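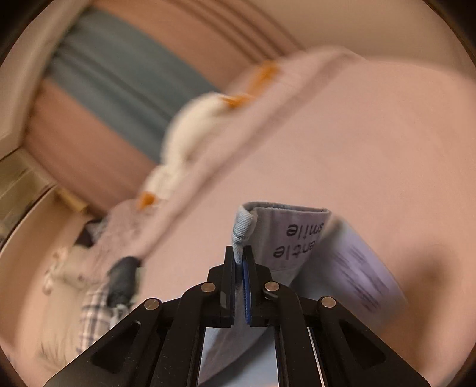

Betreff: Re: [Brelar-Liste] Jeans falten oder rollen?
Datum: Sonntag, 20. März 2022

Hallo in die Runde,

jetzt muss ich mich doch mal melden, sonst lese ich ja immer nur mit. Gestern kam das hier:

> Hallo zusammen,
> ich räume gerade den Schrank im Schlafzimmer um und komme mit den
> Jeans nicht klar. Gefaltet werden mir die Stapel zu hoch und kippen,
> gerollt nehmen sie mehr Platz weg, als ich dachte, und die mit den
> dicken Taschen rollen sich sowieso von selbst wieder auf. Wie macht
> ihr das? Und faltet ihr auf dem Tisch oder auf dem Bett? Ich habe
> nur einen kleinen Küchentisch, da hängt immer ein Bein runter.
> Außerdem: Lohnen sich diese Einsätze für die Schublade, die hier im
> Winter mal empfohlen wurden?

Also, ich falte, und zwar auf dem Bett! Bei uns hat das auch einfach mit dem Tisch zu tun, auf dem liegt nämlich immer irgendwas (meistens Post, manchmal das halbe Frühstück). Das Bett muss aber gemacht sein, Laken glattgezogen, Decke weg, sonst faltest du die Wellen gleich mit rein. Auf einem einfarbigen Laken sehe ich außerdem viel besser, ob eine Kante schief liegt. Bei dem bunt gemusterten, das wir vorher hatten, habe ich es immer erst gemerkt, wenn der Stapel im Schrank schon Schlagseite hatte.

Meine Reihenfolge ist so: erst das ganze Teil quer hinlegen und mit der flachen Hand von der Mitte nach außen streichen. Dann die Taschen! Da rein greifen, Futter glattziehen, alte Kassenzettel raus. Danach ein Bein aufs andere, den Zipfel vom Schritt nach innen schlagen, damit ein gerades Rechteck entsteht, und dann vom Saum her in 3 Teile. Dicke aufgesetzte Taschen lasse ich immer außen liegen, die tragen sonst innen so auf, dass das Päckchen wie ein Kissen aussieht. Und wenn der Stoff sehr weich ist, drücke ich die Kante beim Umschlagen mit dem Handballen fest, das hält dann auch ein paar Tage im Schrank.
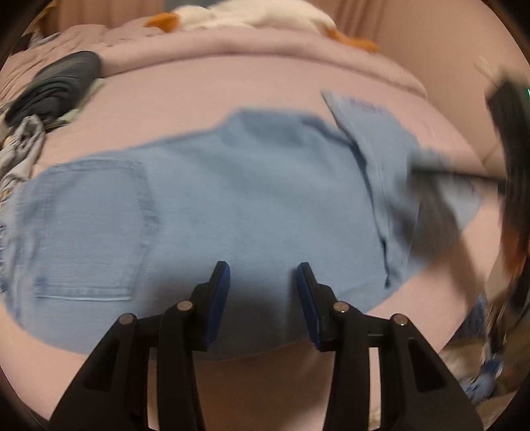
Hellblauer Jeansstoff auf dem rosa Laken, links die große aufgesetzte Tasche und rechts schon ein Stück umgeschlagen.

Zum Kippen: Bei mir stehen die Jeans inzwischen in der Schublade, mit der Faltkante nach oben, wie Akten. Wir haben die Skasard-Kommode mit den tiefen Schubladen, da passt das von der Höhe genau, wenn ich nach dem Dritteln noch einmal in der Mitte knicke. Bei flachen Schubladen geht das nicht, da würde ich wirklich liegend stapeln und dann höchstens vier übereinander. Die Schublade darf auch nicht ganz voll sein, sonst ziehst du morgens eine raus und die Nachbarn kommen mit. Frag mich, woher ich das weiß.

Rollen tue ich nur für den Koffer. Letzten Juli sind wir für zwei Wochen weggefahren und da war alles gerollt, auch die T-Shirts, und das ging prima, aber knittrig waren die Sachen am Ende trotzdem. Für zu Hause ist mir das zu viel Gefummel.

Bei Sachen mit Aufdruck (ich mag ja diese kleinen Sprüche, "gentle smile" und solches Zeug) schaue ich, dass die Schrift nicht genau im Knick landet. Ich hatte mal ein Shirt, da ist mir der Druck an der Faltlinie richtig gebrochen, das war sehr schade drum. Lieber zwei Fingerbreit versetzt falten, auch wenn das Rechteck dann nicht ganz so hübsch wird. Kopf stehen darf die Schrift meinetwegen.

Die Einsätze, die im Winter empfohlen wurden, waren glaube ich die von Tomar. Die habe ich auch, 2 Stück, und bin halb zufrieden. Für Socken und Unterwäsche super, für Jeans zu weich, die Seitenwände geben nach und dann lehnt sich doch wieder alles an. Ich habe sie jetzt bei den Halstüchern und in der Jeansschublade steckt ein zurechtgeschnittener Schuhkarton als Trenner. Sieht nicht doll aus, kostet aber nichts und sieht ja außer mir auch keiner. Die festen von Drondano kenne ich nur aus dem Laden, hat die hier jemand? Würde mich interessieren, ob die in 300 mm tiefe Schubladen passen, auf der Packung stand dazu nichts.

Ach so, und falls du beim Umräumen aussortierst: zerschnittene Jeans bitte nicht wegwerfen, ich suche für meine Flickendecke noch hellblaue Stücke, gern auch mit Tasche dran! Porto übernehme ich natürlich. Dunkle habe ich mehr als genug.

Jetzt wartet hier noch die Bettwäsche. Spannbettlaken falten ist dann ein Thema für eine eigene Mail, da bin ich selbst für jeden Tipp dankbar.

Liebe Grüße und schönen Restsonntag
eure sonst stille Mitleserin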